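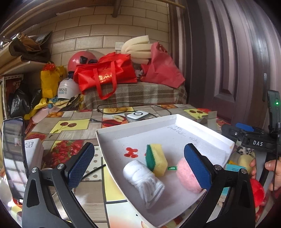

Will I still have a job once the trays sort themselves, one of the packers at Ollivdale wrote on the sign-up sheet. Fair question, and the reason this file has a section on people and not only on formats.

Skokitz tray handling set – README
Last edit April 10, 2024

What it is
Recordings of people picking and moving small soft goods with hand-held grippers – sponges, plush toys, cloths. Meant for training the sorting arm at the Dutstead returns room. Objects vary, tables vary, clutter left in on purpose.

Who records
Packing staff, paid at normal rate. 30 minutes per session, then back to the line or a break. Sign-up is voluntary, pulling out later is fine, we delete on request. 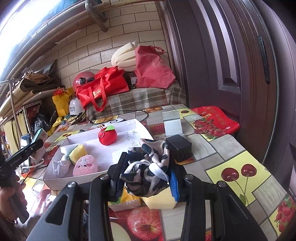
Sessions get cut into single picks, and each pick gets one label: grasp, move, release or drop. Drops stay in. Please dont clean them out, the arm needs them more than we do.

What changes at work
Arm takes the soft returns first. Hand sorting goes from 3 stations to 2. Staff from the third move to inspection and repair, same pay grade, agreed in writing with Aguirre (they run the staffing). Training starts in August. After that – not settled. Will update here when it is.

Known problems
- fluffy things over-represented
- some labels say "cloth" for towels and scarfs both
- fatigue: picks near the end of a session are slower, no flag for it yet

Not for
Rating or timing individual workers. Supervisors dont get acces to raw recordings.

Questions go in the issues tab or on the paper sheet by the lockers, both get read.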